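Household Task Readiness Working Group
Minutes of the November meeting, Jundville office

Present: Zundico (controls, simulation), Stakico (product), Shiferaw (test and safety)
Meeting opened at 9:30 a.m. Minutes of the previous meeting were accepted with one correction: under item 2, "table wiping" should read "table clearing."

1. Status of table clearing in simulation

Zundico reported on the simulated kitchen. The task is to clear a dining table of mixed items using a two-arm robot. The item set is kept varied in shape on purpose, with a watermelon and a shallow bowl on the same table as a thin stick.
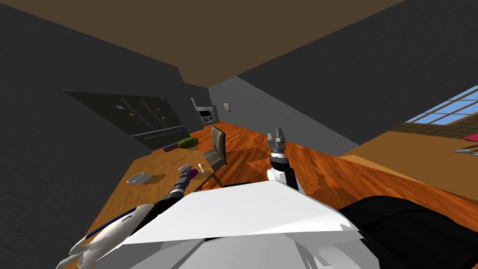 Zundico ran 15 trials with the current controller. The table was fully cleared in 3. Most of the remaining trials stopped on thin items lying flat, where the fingers closed above the item or pushed it along the surface. Large round items were the second cause. Stakico asked whether a wider gripper would fix the second group. Zundico said it would help with grasping but would make the first group worse, and proposed a two-arm lift instead. No decision was made.

2. Time per item

Stakico stated that a customer will compare the robot with a person, who clears the same table in a minute or two. The present time limit is 30 minutes per trial. Shiferaw objected to shortening the limit before the success rate improves, as it would hide the cause of failures. Agreed to keep the limit and to log time per item separately.

3. Approach and clearance

Shiferaw asked for a minimum distance between the idle arm and any chair, and for a slower approach when items stand close together. Zundico noted that upright items tip easily when the fingers come in low from the side.
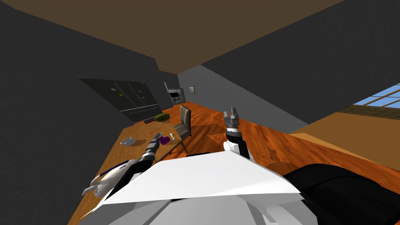
A rule that the idle arm stays off the table side until called for was accepted as a trial measure. Shiferaw will supply the clearance value in writing.

4. Readiness statement

Stakico requested a sentence for its planning document. Wording agreed: "Table clearing is not ready for unattended use in homes. Single rigid items of moderate size can be moved under supervision." Shiferaw asked that no simulation result be quoted as a home result. Agreed.

5. Actions

Zundico: rerun the trials with the two-arm lift enabled; report thin items separately.
Shiferaw: clearance value and approach speed.
Stakico: circulate the agreed wording.

Shop-floor bin sorting was deferred to the next meeting.

Meeting closed at 11:15 a.m.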